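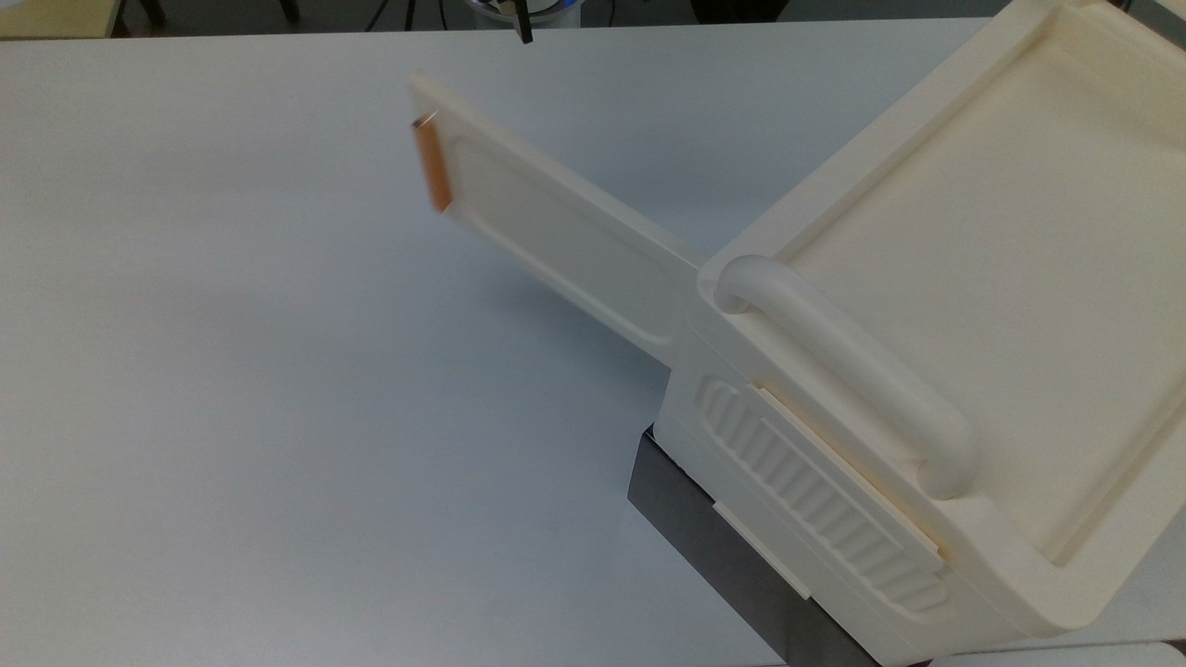 We finished the last of the late apples in November, and I finally sat down with the notebook to see how the season went with the picking platform. A few people asked me to write it up, so these are my notes.

We have 40 rows at the Burus block, all trellised, mostly planted by my uncle. Until last year we picked everything off ladders. This year we leased a Drinen platform, which creeps down the row by itself while four people stand on it at two heights and pick into a shared conveyor. It steers off the trunks. No one drives it.

The first two weeks were slow. The platform stopped every time a branch hung low into the row, and we had a lot of low branches. Hüsnü Kahraman, who has run our crew for years, ended up walking ahead with loppers. By the second week he had cleaned up most of the rows and the stops dropped to a few a day. If you are thinking of getting one of these, do your summer pruning with the machine in mind. I did not.

Speed on flat ground was good. Our best day was 754 trays with a crew of six, and I don't think we ever did that with ladders. On the slope at the north end it was a different story. The leveling worked, but it worked slowly, and the pickers spent a lot of time standing and waiting. After a few mornings of that we went back to ladders for the steep rows and I don't plan to try again up there.

For the whole season we packed 3,179 trays. That is up from last year, but last year we had frost in the lower rows, so I wouldn't give the machine the credit for it. Bruising was lower. The packing shed at Eren sent back 201 trays for marks, and most of those were from the ladder rows or from the first week, when the conveyor was set too fast.

Costs I am still working out. The lease was the big item. Repairs were one sensor and a drive belt, both covered. We also lost most of an afternoon when the battery didn't charge overnight, which was my fault for not checking the plug.

The crew was split on it. The younger pickers liked not carrying a full bag down a ladder. Two of the older ones said the pace made them tired in a different way, standing in one place with their arms up. We started switching positions every hour and that helped.

Ilham Setiawan over at Jutow is trying a fully automatic picker next year, one with suction arms. I went to see it run in his early variety. It was gentle with the fruit, but it left nearly a third of it on the tree, mostly the apples behind leaves. He thinks thinner canopies will fix that. I'd want to see it in trees like ours first.

For next year I've signed for the platform again, flat rows only. Pruning starts in January, and the low branches are coming off first.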